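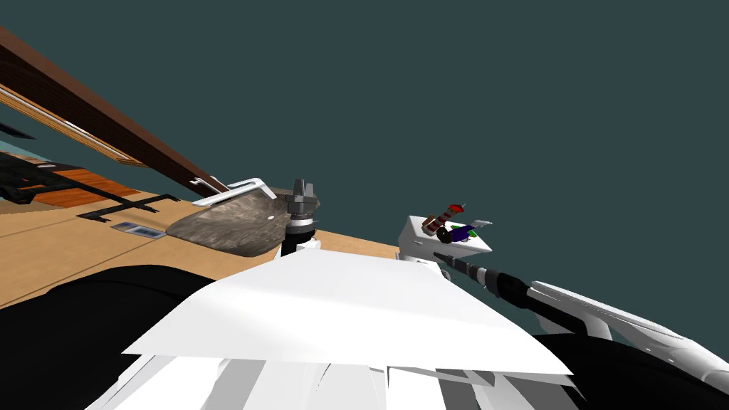

Inside the Tipoki simulator: a rendered workbench from the robot's own point of view, with something small and colorful in the right gripper.

Can It Put the Groceries Away Yet?

By Kenza Kabbaj

My mother-in-law has been asking me the same thing since the first time I wrote about robots for this magazine, and she asks it with a dish towel over her shoulder. When is one of them going to do this? She means the dishes, but she also means the socks, the lunch boxes, the mystery jars at the back of the refrigerator and all the rest of what it takes to keep a house with people in it from sliding into the sea.

So in December I drove out to Orero, where a small company called Tipoki has been trying to teach a two-armed machine to tidy up. I brought a list of chores from home, written on the back of a school newsletter, and I meant to go down it one by one until somebody said yes.

The first surprise (for me, anyway; the people who work there are long past it) is how much of the tidying goes on inside a computer. Tipoki has two real robots and a real kitchen counter with a real coffee ring on it. But most of the practice happens in simulation, in rendered rooms with rendered tables, where a robot can drop a thing as often as it likes and nobody has to get down on hands and knees to find it.

"Dropping is most of what it does in the beginning," Aroha Pirihi told me. She runs the training side, and she has the patience of somebody who taught middle school, which she did, for 4 years. "You'd be amazed how many ways there are to drop a thing. We had one skill that took 2,000 tries before I'd let it near our counter, and that was picking up an object and setting it down again. Not even anywhere special. Just down."

I watched a good deal of this over her shoulder. On her screen you look out from the robot's head, across its own white body, at a light wooden tabletop, and the whole world leans to one side as though you were riding in a small boat. I asked if that made her seasick. She said she had stopped noticing, and then she tilted her head to the left, exactly the way the picture went, and carried on talking to me like that for several minutes.
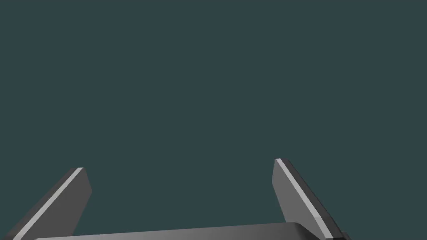
THE TROUBLE WITH HANDS

A parallel-jaw gripper is two stiff fingers facing each other. They open, they close. If you have ever fished a pickle out of a jar with tongs, you know most of what there is to know about living with one, and you also know why the people at Tipoki spend so much of their day thinking about angles.

Paora Kerslake builds the skills that decide where those two fingers ought to go. He is a big cheerful man who talks with his own hands held out stiff in front of him, thumbs tucked in, and I don't believe he knows he's doing it. He took my list and went through it with a pencil.

Picking a toy up off a table: yes, usually, if it's a toy the system has had some practice with. Putting the toy in a bin: yes. Putting the toy in the right bin, when there are three bins and the child has opinions: getting there. Wiping a counter: yes, but slowly, and please take the mail off it first. Matching socks made him laugh out loud. Anything soft is hard, he explained, as it's a different shape every time you touch it, and a sock is soft and also has an inside.

"Fitted sheet," he read, near the bottom, and handed the list back to me.

He told me about the dish rack, which was the company's big push last spring. They had 428 separate practice layouts by the end of it, all plates and mugs in different arrangements, and the robot got quite good. Then Aroha brought in the rack from her own sink at home, with the bent prong and a wooden spoon lying across the top, and the poor machine reached for the spoon again and again and could not make up its mind. They went back and made messier kitchens. They are still making messier kitchens, and I offered them mine.

MEANWHILE, AT THE FACTORY

If the house is slow going, the shop floor is further along, and it's worth a side trip to see why. Gonudent makes plastic trays and cases for dentists' offices, and for the past 18 months it has had a pair of robot arms packing them at the end of one of its lines. Chiamaka Lawal, who manages the floor, walked me down there in borrowed safety glasses that kept sliding down my nose.

The arms are good! I could have stood there all afternoon. Tray, case, lid, box, and around again, with a little pause before the lid that I came to find almost thoughtful. But everything in that corner has been arranged to suit them. The trays arrive facing the same way. The boxes are all one size. When the supplier changed the cardboard over the summer to something a bit shinier, the arms fumbled for most of a week, and two people from the evening shift packed by hand until it was sorted out.

"They're wonderful at this job," Chiamaka said. "I wouldn't ask them to clean out the break room fridge."

Tharindu Dissanayake, who put the line together for an installation firm called Esatport, sees it much the same way. Customers ask him all the time for a robot that can "just help out," he said, and he has learned to ask them what, exactly, they'd like picked up, and where it will be sitting, and which way up. A lot of those conversations end with somebody buying a better shelf – and he's happy to sell them the shelf.

BACK AT THE COUNTER

I asked everyone I met for a year, and they all turned shy on me. Aroha thought a machine that could clear toys off a living room floor, reliably, in a house it had never been in, might be a few years off. Paora thought the floor was fine but wanted it on record that stairs were somebody else's department. Neither of them would touch laundry.

Before I left they let me see a run on the real counter. The robot picked up a sponge, considered the sink for a good long while, and laid the sponge down beside the faucet, more or less where I'd have put it myself. Paora clapped. Then he moved the sponge back to where it had started, and they set it going again.

I reported all this to my mother-in-law over dinner. She wanted to know if it had wrung the sponge out first.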